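Contestadores, transcripciones y otras formas de no coger el teléfono

El buzón de voz llevaba años muerto y enterrado, o eso creíamos los que no lo escuchábamos nunca. En octubre caducó mi tarifa de Nutel, la renové sin leer la letra pequeña y me encontré con un buzón «inteligente» que convierte los mensajes en texto. El primero que recibí decía, literalmente: «Hola soy el fontanero mañana paso a las nueve con la jirafa». A las nueve vino con una garrafa. Fue una pequeña decepción.

Desde entonces he probado tres servicios de este tipo, con el móvil apoyado junto a la ventana, que es el único rincón de casa donde tengo cobertura decente.
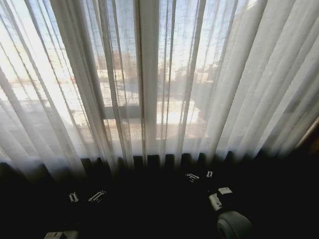 Una lectora escribió el martes para protestar: a ella el buzón de Nutel le transcribe de maravilla a su jefe y fatal a su madre, y sospecha que la máquina ha aprendido a distinguir quién paga. Yo creo que el jefe vocaliza y que la madre llama desde el mercado, pero no descarto nada.

Zellora

Es la más cómoda de las tres. Desvías las llamadas perdidas, eliges un saludo (el que viene de serie suena a dentista con prisa) y los mensajes llegan por correo a los pocos minutos. La versión gratuita guarda 30 mensajes y borra los más antiguos sin avisar. Así perdí la dirección de una cena a la que, bien pensado, tampoco quería ir.

Con los números de teléfono acierta casi siempre. Con los apellidos vascos se rinde y pone puntos suspensivos, un gesto de humildad que agradezco.

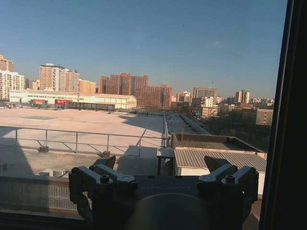 Rallis

Promete filtrar las llamadas comerciales, y las filtra. También filtró a mi banco, a la farmacia y a un primo. Se arregla añadiendo los contactos a una lista de permitidos, tarea entretenida si tu agenda tiene 177 nombres y la mitad son «Ana curso» o «Piso Luis NO». Una vez hecho el trabajo, va bien. Los mensajes largos los corta en el segundo 58, así que conviene que tus amistades vayan al grano.

Ojo con los permisos: al instalarla pide acceso al calendario y a las fotos. Se los negué todos y siguió funcionando igual - saquen sus conclusiones.
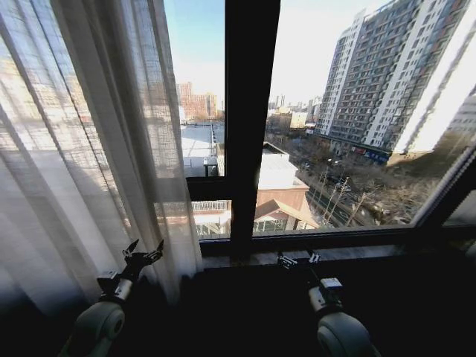 Clemel

La opción seria, pensada para oficinas. Admite hasta 500 mensajes, permite buscar por palabras y conserva el audio al lado del texto, que es lo que hay que pedirle a cualquiera de estos inventos. Cuando la transcripción dice «te debo mil besos» y el que llama es tu casero, apetece comprobar el original.

A cambio, la pantalla de ajustes parece la declaración de la renta, y el desvío hay que activarlo a mano con un código de asteriscos y almohadillas. Me salió al cuarto intento. Durante el tercero estuve desviando mis llamadas al número antiguo de mis suegros.

De momento me quedo con Zellora y un cuaderno. Si usan otro servicio o coleccionan transcripciones absurdas, respondan a este correo. Por escrito, por favor.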